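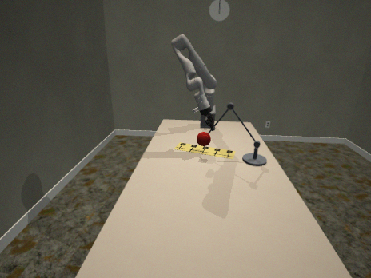

4. Check the bench layout in the simulator

Load the Mirnside bench file before you power the real arm. The arm mounts at the far end of the table, the marked strip lies flat in front of it, and the ball stand goes to the right of the strip. Set joint speed to 22 percent.

5. Jog the gripper toward the ball

Use the step keys -- not the slider -- and stop while there is still a gap.

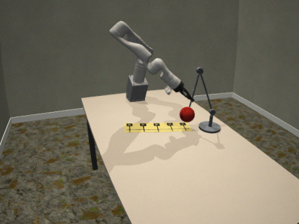
Save the pose as soon as you are happy with it, then jog back 8 mm and save a second one. The Manum controller keeps up to 70 poses per file.

CAUTION: Do not run the saved file on the real arm until the stand is clamped.
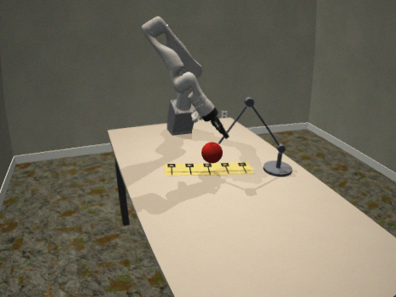

Figure 3. Gripper tip near the red ball, with the marked strip on the table.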